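Inicio | Incidencias | Base de conocimiento | Estado del servicio | Acceder

Incidencia 1312: importación de catálogo detenida, variantes de talla duplicadas
Producto: Clider, módulo de catálogo
Cliente: Rellent (ropa infantil y textil de hogar)
Abierta por: Nia Skyrme
Asignada a: Hywel Bevan
Prioridad: alta
Estado: resuelta, en observación

Síntoma

La importación nocturna del fichero CSV se detiene en la fila 150 con el mensaje "clave de variante no única". Las filas anteriores quedan grabadas y las posteriores se descartan. En la tienda aparecen 47 artículos con la misma talla repetida en el desplegable. El error se reproduce al lanzar la importación a mano, tanto en producción como en el entorno de pruebas.

Entorno

Conector Dubey, rama 3. Fichero generado por el ERP del cliente, separador punto y coma. Sin cambios en el servidor desde mayo.

Registro

Skyrme: Adjunto el CSV completo y el log. Hemos vaciado la caché y reindexado, sin resultado. El mismo fichero abierto en hoja de cálculo no muestra duplicados.

Bevan: Recibido. La hoja de cálculo no sirve para comprobarlo, recorta espacios al mostrar la celda. ¿Ha cambiado alguien la plantilla de exportación?

Skyrme: Sí, se añadió la columna "talla_etiqueta" para los conjuntos de pijama. El resto está igual.

Bevan: Reproducido. El fichero llega en UTF-8 con BOM y la columna nueva contiene espacios de no separación (U+00A0) detrás del valor. "4-5 años" y "4-5 años" seguido de U+00A0 se guardan como opciones distintas, pero la clave de variante se calcula después de normalizar y entonces coinciden. De ahí el rechazo.

Skyrme: ¿Basta con limpiar el fichero?

Bevan: Para las cargas nuevas, sí. Las opciones ya grabadas hay que fusionarlas aparte o el error volverá en la siguiente actualización de stock.

Solución aplicada

1. Suspender la tarea programada.
2. Exportar la tabla de opciones como copia de seguridad.
3. Ejecutar la fusión de opciones con el filtro "talla" y revisar el informe antes de confirmar.
4. En Dubey, activar "normalizar espacios al leer" y fijar la codificación en UTF-8 sin BOM.
5. Reindexar y lanzar la importación a mano.
6. Reanudar la tarea.

Resultado: importación completa, sin filas descartadas. Los artículos afectados muestran cada talla una sola vez.

Pendiente

Corregir la plantilla en el ERP. La normalización en lectura cubre el caso, pero los espacios siguen en origen y afectan también al envío de etiquetas por Flurard.

Última actualización: 28 jul 2022

Comentarios

rosa_m: Mismo error con tallas de calzado. El paso 4 por sí solo no lo arregla, hay que hacer la fusión.

tecnico_bcn: En la rama anterior del conector la opción de normalizar no aparece en el panel. Se activa en el fichero de configuración.

jlp: ¿La fusión conserva las imágenes de las variantes?

Bevan: Conserva las de la opción que se mantiene. Las otras hay que reasignarlas desde la ficha del artículo.

Contacto | Aviso legal | © Clider Soporte | Volver arriba

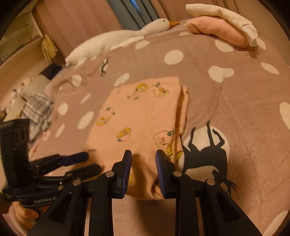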